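Week two of remote controlling a humanoid, and I am hooked

12 September 2025

I get to drive a robot for a living now! I've been wanting to write that sentence for two weeks, and it still feels slightly ridiculous. My old job was in a parts warehouse on the far side of Illport, and when a friend forwarded me the listing for "teleoperation and demonstration collector" I assumed it meant sitting in a chair with a joystick. There is no joystick. There's a headset, a pair of gloves, and a lot of standing up.

We work out of the second floor of an office building on the Kalleck road. The robot has two legs, two arms, two hands with proper fingers, and a habit of whirring quietly when it's standing still. Everyone calls it Ditetti, which is the name of the project and was never meant to be the name of the robot, but that battle is lost. I wear the gloves, Ditetti's hands do what my hands do, and every joint and every bit of video gets saved. One recording from start to finish is called an episode. I've done 586 of them so far, and 125 of those were thrown away, mostly in the first three days.

A lot of people have asked me what we teach it, and I think they're hoping for something like surgery. It's tidying up! Picking things up off floors, putting trash in a bag, moving chairs back where they belong, sweeping. I love that it's tidying up. I have spent years sweeping floors and never once thought about how I do it, and now I spend whole afternoons thinking about my own wrist.

Take a plastic bag. I used to believe I knew how to hold a bag. You just grab it, right? But when you grab it at home you're doing a hundred tiny adjustments, and you can feel when the plastic starts sliding. With the gloves I can't feel any of that. I get a little buzz on the fingertips when there's contact and that's my lot, so I'm mostly going by eye, and plastic bags are awful to go by eye with. They fold over on themselves, they stick out in odd directions, and they hide whatever is in them. My first dozen bag episodes had me pinching it delicately between finger and thumb as if it were a dead mouse. The advice I got was to bunch it up and close the whole hand, all the fingers, and then leave that hand alone.

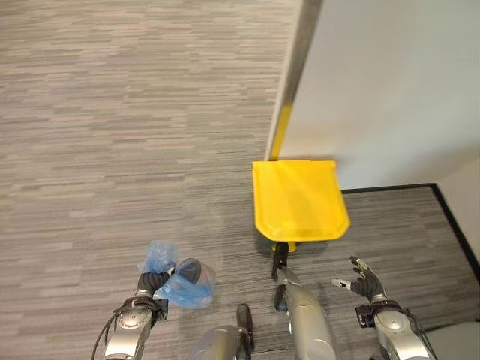
Leaving it alone is the hard bit. When you have one hand holding something and the other one free, the holding hand wants to join in. You lean, you shift your weight, you gesture (I talk with my hands, which is a terrible quality in this job) and the whole arm goes wandering off. So for the first week my routine was to get a good grip with the left, check it, and then say "parked" out loud. It sounds silly but it works. After that I only think about the right.

The right hand has its own trick, and I'm still learning this one. You want it open early. My instinct is to travel with a half-closed fist and open up at the last second, the way I'd reach for a mug. On the robot that last-second opening tends to bump whatever you're reaching for, and a long-handled dustpan that gets bumped will happily fall over and take your episode with it. So I spread the fingers well before I get there, hold them above the floor, have a look, and then go in. It feels slow and a bit theatrical. Then you watch the playback and it looks completely normal, even graceful.

About those handles. A pole is a lovely thing for a robot hand to hold, far nicer than a bag, since it doesn't change shape on you. What gets me is the distance. Looking down through the headset at a pole that's leaning your way, the near end looks fat and the far end looks skinny, and my brain kept telling me the near end was closer than it was. I closed my hand on nothing, over and over. I'd be there in the middle of the room squeezing air with tremendous confidence. What fixed it was moving my head a little from side to side before reaching, so the pole slid against the pattern of the carpet and I could judge where it was. I started doing that at home too, reaching for the remote. Please don't tell my family.

Other things I've picked up, in no order:

Footwork counts. If you plant the robot badly you spend the whole episode stretching, and stretched arms make ugly data. I now take the extra couple of steps every time, and I make sure the legs and the tool aren't fighting for the same patch of floor.

Small mistakes can stay in. I was restarting after every little wobble until somebody showed me how the review works. If you miss and then recover, that's useful, because the robot will miss too one day and it would be good if it had seen a recovery. What they don't want is hesitation, where you hover and hover and can't decide. I'm a hoverer by nature. Working on it!

Don't clean up the room too carefully between runs. You want the dustpan by the wall one time, in a corner the next, turned the wrong way after that. We have a sheet with suggested starting spots, and the spots near corners are the ones I dread and also the ones I'm proudest of.

Drink water. The headset is warm.

We run in blocks, and my best block so far was this Friday, 122 episodes across the day with only 4 rejected. I may have done a small dance, and yes, I had the gloves on, and yes, they were disconnected first. (You check. You always check.)

The part I didn't expect to enjoy is the evening, when one of the trained versions gets a turn on its own and we all stand behind the tape and watch. It's nowhere near reliable. On Wednesday it went for the pole, missed, went for it again, missed, and then did the side-to-side head thing. My head thing! I made a noise I'm not going to try to spell. Whether it got that from me or from one of the other drivers there's no way to know, and I have decided that it was me.

Next week we're supposed to start on the Cavalcanti set, which is the same sort of housekeeping work but on stairs, at slow speed and with a safety harness on the robot. I've been practicing on the stairs in my building, going up sideways with a bag in my left hand and my right hand open. The neighbors have been very polite about it. If anyone reading this has driven a humanoid up stairs and has tips about where to look, the comments are open and I will read every single one.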